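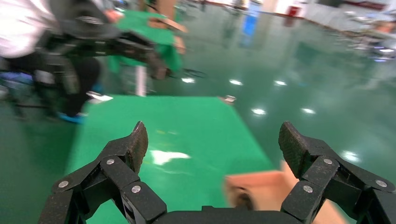
Glare is the most common complaint we get about office lighting, and most people blame the brightness of the fitting. The usual culprit is the angle. A glossy surface returns light at the same angle it arrives, so a ceiling light sitting in the mirror position to your eye will show up in it. The green mat has a big white patch near its middle, which is the ceiling light coming back off the shiny top. Dim the light by half and the patch is still there.

2/ A matt surface reflects as well. It spreads the light over a wide range of directions, so no single viewpoint gets all of it. Total reflected light can be identical for a matt and a glossy sheet of the same colour.

3/ Colour vanishes inside the patch for a simple reason. Surface reflection on plastic, varnish or paint takes the colour of the lamp. The colour of the object comes from light that went in, scattered and came back out. Add enough of the first and you can't read the second.

4/ Same thing with print. Black ink on gloss paper can have less contrast under a bad downlight than grey ink on uncoated stock.

5/ Quick test: lay a small mirror flat on the desk where you read. Sit normally. If you can see a lamp in it, move the desk or the lamp. Takes 2 minutes and needs no meter.

6/ We did this at the Costigan office in January. 35 desks, 3 passes. Most of the bad ones were fixed by turning the desk side-on to the row of fittings. The rest needed the Grandero diffusers, which I still think are overpriced.

7/ Tilting a screen forward a few degrees often does more than an anti-glare film. Film also softens small text. Try the tilt first.

8/ Someone asked about polarising filters. They work well near one particular angle (for ordinary glass, 56 degrees or so from the vertical if the glass lies flat) and poorly when you look straight down. Fine for photography, not much use at a desk.

9/ Uplighters next. I have the Clesia ones on the bench and haven't measured them yet.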